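Minutes of the Cell Upkeep Meeting, January

Cell: Penance (two-arm bench cell)
Held at the bench, start 2:10 p.m.
Present: cell lead, two technicians, software, stores
Apologies: purchasing

1. Minutes of the last meeting
Accepted with one correction. The cable order under item 4 was for the Jultach job, not for Penance. Stores has moved the charge.

2. Run hours and stoppages
The cell has logged 493 hours since the last full service. Most stoppages were short and came from the left arm losing its gripper signal. Software has gone through the log and finds the dropouts come when the wrist is turned close to its limit. The right arm had one stoppage, put down to an operator pressing hold.

3. Cables
The purple cables run along the outside of the forearms and loop over the wrists. The technicians think the left loop is too tight at full turn and pulls on the fitting. Agreed to give it more slack at the wrist and take up the extra at the elbow. The right arm is to be left alone until the left has run for 100 hours with the new routing.
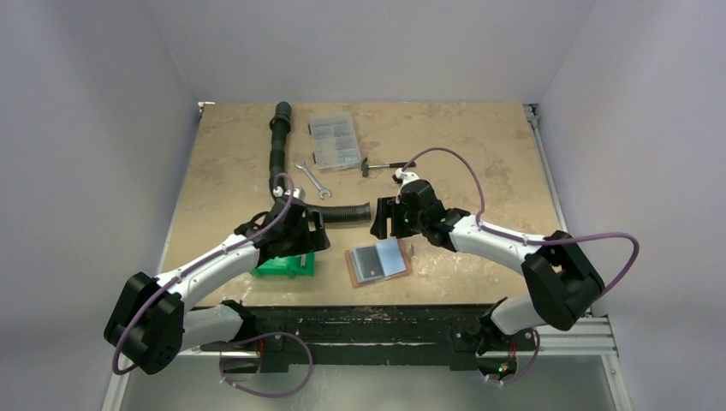 Stores asked if spare cables should be held on site. There is one in stock and the supplier's lead time is long. Agreed to order one more and keep both on the Penance shelf.

4. Base joints and front beam
Bolts on both bases were checked with the torque wrench. One on the left was under the figure on the service sheet and was brought up to it. The paint on the front beam is chipped and scratched. No action, as it does not affect the mounting. The red wires by the bases should be tied back so they do not get caught during cleaning.

5. Grippers
Finger gap was measured on both arms. The left closes slightly off center. Software will redo the zero after the cable work, so that it is only done once. Finger pads to be looked at again at 260 hours from the new zero.

6. Bench items
The Dai task set stays on the bench for now. The Itau set is not needed before the next change of tasks and can stay in stores. Hand tools used for service must be signed back in separately from tools that belong to a task set, as the two have been mixed up twice.

7. Actions
Reroute left cable: technicians
Tie back red wires, both sides: technicians
Order spare cable: stores
Left gripper zero, after reroute: software
Update service sheet with bolt check: cell lead

8. Any other business
Software asked for some 10 minutes of idle time at the start of each shift for the warm-up routine. Agreed on trial until the next meeting.

Meeting closed 2:55 p.m.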